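Hetlow manipulation software: February progress report to Conden

Hi all,

Tianyou Cai here again with the update on the control and planning work. It's been a busy stretch, mostly good, with one annoying detour that ate more of my time than I'd planned for (I'll get to that). I've tried to keep the jargon down this time after the feedback on my last report, but shout if anything needs unpacking.

What we said we'd do

The plan you signed off on had the planner moving over to Narkmont, our new task layer, and the old scripted behaviours retired by the end of this period. The first half of that is done! Narkmont now runs every pick and every place on the toy kitchen setup. The scripts are still in the repository, and I'd like to leave them there a little longer while I finish comparing the two, but nothing calls them any more.

The switch means I can write down what I want as a goal (block out of the pot, block beside the sink, that sort of thing) and the planner works out the approach, the grasp, the lift and the release by itself. Before, every one of those was its own bit of hand-tuned code, and if I moved the pot I had to go and re-tune half of it. I don't miss it.

The detour

Okay, so Bozsik. That's our perception module, the part that takes the camera feed and tells the planner where everything is. It had been behaving itself on plain tabletops, and then I pointed it at the kitchen and it started reporting objects that weren't there. It would find a block, and then quite happily find a second one just below it, same colour, same shape, a bit blurrier. The planner would pick whichever one it liked better, and now and then it liked the wrong one and drove the gripper down towards the stovetop. The force limit caught it each time, so no damage, but I wasn't comfortable leaving it alone in the room like that.

I lost a fair while blaming the calibration. I redid the hand-eye calibration 2 times, swapped a cable, rewrote the timestamp matching (which did need doing, to be fair) and the phantom blocks kept turning up.

Toy kitchen setup, running under Narkmont

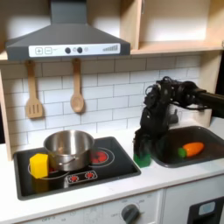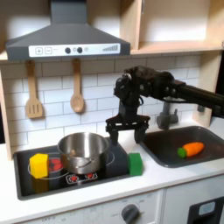
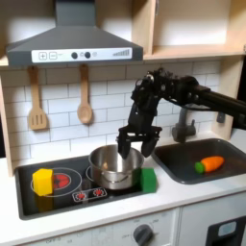

Reflections were the culprit, and once I'd worked that out the fix was pretty quick. Bozsik was treating every patch of strong colour as a candidate object, with no idea that a surface might be shiny. You can see what it was up against in the first two pictures, where the yellow block has its own reflection in the glossy black stovetop, and the metal pot throws back bits of its surroundings as well. The new version fits the counter plane first and throws out anything that would have to sit underneath it. For the pot I've gone with a simple mask over the outer wall, so the inside of the pot is still fair game but the shiny side is ignored. It's a bit blunt. I'd rather have a proper model of the pot in there, and that's on the list.

How it's going in numbers

We logged 3,348 attempts over the period, counting everything, including the ones I stopped by hand. Of those, nearly 900 were collected after the reflection fix went in, and that's the batch I'd ask you to judge us on. The earlier ones are still useful for training the grasp scorer, which likes a good failure, but they aren't a fair picture of where the software is now. I'll send the full breakdown separately once I've checked the labels.

The grasp scorer itself is coming along. It ranks candidate grasps before the arm moves, and the big improvement has been letting it consider the pot's rim as an obstacle. It used to love a grasp that was perfect for the block and hopeless for the finger that had to get past the metal. It now asks for a steeper approach near the pot and opens the gripper a little later on the way down.

Control loop

Smaller news, but I'm pleased with it. The arm controller now runs at a steady 100 Hz with the logging switched on. Previously I had to choose between smooth motion and decent logs, which is a silly choice to have to make when you're trying to debug something. The logger has its own process now and the controller just drops messages into a buffer and carries on.

Still not working

Releases are sloppy. When the arm lets go of a block near an edge it sometimes nudges it with a finger on the way back up, and the planner believes the block is where it was put until the next camera update. I want a quick look-again step after each release. It'll cost us a bit of speed.

The other one is recovery. If a grasp fails, Narkmont replans from scratch, even when a small shuffle sideways would do. It gets there in the end, but it's slow to watch.

Next period

Release check first, then recovery, then the pot model if there's time. I'd also like to get the replay tool tidied up enough that someone other than me can use it, as right now the settings live mostly in my head and in a text file with a rude name. No change to the budget from my end. If any of you want to drop by and watch it run, mornings suit best, and just give me a bit of notice so I can have the arm warmed up.

Cheers,
Tianyou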